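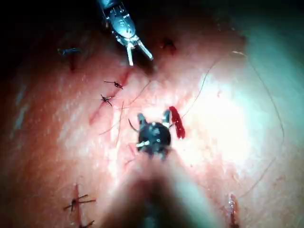

봉합할 때 첫 바늘은 상처 가장자리에서 얼마나 떨어진 곳에 넣습니까?
보통 가장자리에서 5 mm 떨어진 곳에 넣고, 반대쪽도 같은 거리로 나오게 합니다.

봉합 기초 실습, 둘째 시간 유인물
담당: Ghassan Nassar (Farah 실습실)

1. 오늘의 내용
오늘은 단순 단속 봉합을 연습합니다. 한 바늘마다 매듭을 짓고 실을 자르는 방법입니다. 연속 봉합은 다음 시간에 합니다. 지난 시간에 나누어 드린 Stuten 연습장의 바늘 그림을 먼저 한 번 읽고 오시면 좋겠습니다.

2. 용어
절개선: 조직을 칼로 가른 선입니다.
자입점: 바늘이 들어가는 점입니다. 나오는 점은 자출점이라고 부릅니다.
매듭 꼬리: 매듭을 지은 다음에 남기는 짧은 실입니다. 한국어 교과서마다 이름이 조금 다르니 시험에서는 어느 쪽을 써도 괜찮습니다.

3. 바늘 넣기
바늘은 조직 표면에 직각으로 넣습니다. 초보자는 바늘을 눕혀서 넣는 일이 많은데, 그러면 얕은 층만 잡히고 가장자리가 안으로 말립니다. 바늘이 들어간 다음에는 밀지 말고 손목을 돌려서 바늘의 곡선을 따라가게 하십시오. 바늘 끝은 집게로 잡지 않습니다. 끝이 무디어지면 다음 바늘부터 조직이 찢어집니다.

한 번 잘못 넣은 바늘은 완전히 빼고 다시 넣습니다. 조직 안에서 방향을 바꾸면 구멍이 커집니다.

4. 매듭
첫 번째 고리는 두 번 감고, 두 번째와 세 번째는 한 번씩 반대 방향으로 감습니다. 같은 방향으로만 감으면 매듭이 미끄러집니다. 당기는 힘은 양쪽 가장자리가 서로 닿을 정도면 충분합니다. 조직이 하얗게 되면 너무 세게 당긴 것입니다.

매듭은 절개선의 한가운데에 두지 않고 한쪽으로 조금 옮겨 놓습니다. 옮기는 쪽은 모든 매듭에서 같게 하십시오. 꼬리를 너무 짧게 자르면 매듭이 풀릴 수 있고, 너무 길면 옆의 매듭에 걸립니다.

5. 조명
강한 빛을 한곳에만 비추면 표면이 반사되어 가는 실과 구멍이 잘 보이지 않습니다. 등을 조금 옆으로 기울이고, 실의 그림자를 보면서 깊이를 판단하는 연습도 해 보십시오.

6. 과제
Flerura 연습판에 단순 단속 봉합을 합니다. 시간은 약 30분입니다. 빨리 하는 것은 평가하지 않습니다. 간격, 깊이, 매듭의 위치를 봅니다. 끝난 판에는 이름을 써서 Jistenwood 상자에 넣어 주십시오. 남은 바늘은 반드시 바늘 수거통에 버립니다.

질문은 실습이 끝난 뒤에 받겠습니다. 다음 시간에는 개인용 가위를 가져오십시오.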